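3. Materials and Setting

3.1. The guest room

The observations reported in this paper were made in a guest room of the kind found in mid-priced hotels, and the room was kept in its ordinary furnished state. The bed was made up in full before each session, with white and gray pillows at the head, a white duvet, and a gray throw with a tasseled fringe laid across the foot. No piece of furniture was removed to make floor clearing easier. Earlier work on room turnover has often treated the floor as an open rectangle, and we considered this a poor guide to the work that room attendants are asked to do.

The room inventory was prepared by Sarla Kanaujia and checked against the supplier records held for the site. The bed base and headboard were purchased from Dönmez, and the sofa was supplied by Lerex under the same refurbishment contract. The carpet is a Dultex contract grade in a light grayish beige. It had been in service for several years by the time of the study, and some unevenness of shade was accepted as normal for a room in use. The general arrangement of the furniture, with litter on the floor, is shown in Figure 1.

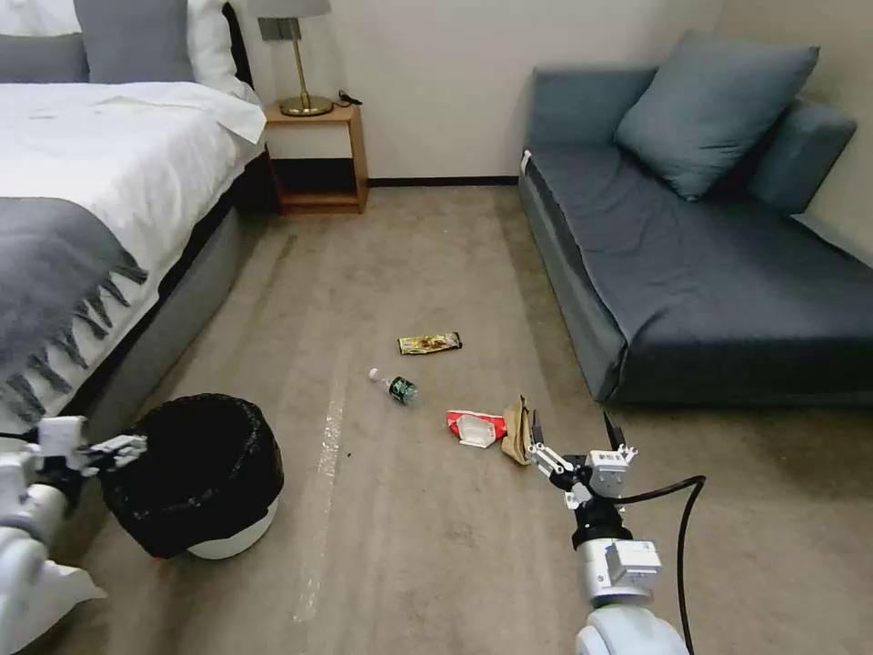 Figure 1. Guest room with the bed made up and litter on the carpet between the bed and the sofa.

3.2. Floor zones

For the purpose of recording, the carpet was divided into three zones. The first, the bed edge, is the strip that follows the upholstered base. It is bordered above by the hanging side of the duvet and, toward the foot, by the fringe of the throw. The second, the open floor, is the area between the bed and the sofa. The third, the sofa edge, is the strip along the front of the seat. The short run of baseboard between the nightstand and the sofa was assigned to the open floor, as a separate zone of that size would have produced too few entries to be of use.

The zones differ in how easily an item can be noticed. On the open floor, litter can be viewed from most standing positions in the room. Along the bed edge, the base throws a dark line of shadow onto the carpet, and small dark items may be missed on a first pass. The sofa edge falls between the two, with a softer shadow and a straight front that is easy to follow by eye. These differences were known to the housekeeping staff at Jeltdale before the study began and were raised by them during the planning meetings held in January.

3.3. Litter and placement

Litter was limited to dry items that leave no residue on carpet. Food waste, liquids and broken glass were excluded on safety grounds and because they call for a different cleaning method. Items were dropped by hand from waist height and left where they came to rest, provided that they lay fully within one of the three zones. An item that rolled beneath the furniture was retrieved and dropped again.

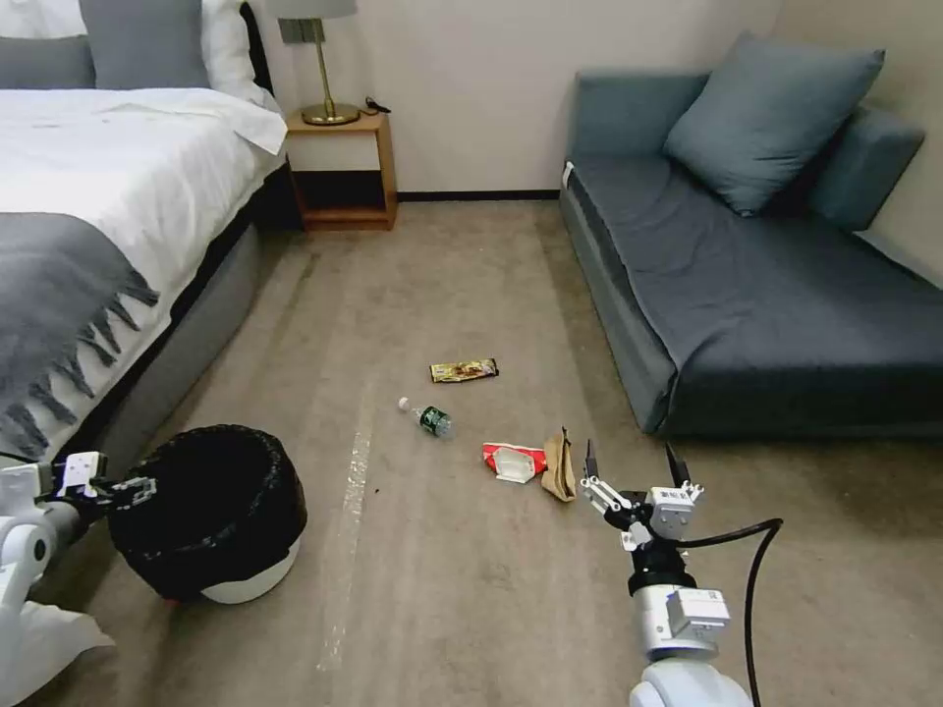
Bed linens and soft furnishings were to be left undisturbed during clearing. This rule reflects the usual order of work at the site, in which the floor is cleared after the bed has been made. A session was marked as disturbed if the throw had been pulled out of line or if the duvet had been lifted to reach the carpet. Articles on the nightstand were treated as guest property and were not to be moved.

3.4. Recording procedure

Data were collected over nine working days, the last of which was 24/06/2024. A total of 2271 item placements were entered in the log. Each entry gives the zone, the type of item, whether it was cleared on the first pass, and any disturbance to the furnishings. Entries were made on paper at the door of the room and transferred to the database at the end of the day. In 63 cases the zone had been left blank or was not legible, and these entries are excluded from the analysis by zone. They are retained in the overall totals.

Agreement on zone boundaries was reviewed after the first day. The main source of dispute was the corner at the foot of the bed, where the fringe hangs down over the side and the limit of the bed edge is hard to judge from above. It was decided that the boundary would be taken from the base itself, and the first day's entries were corrected to match.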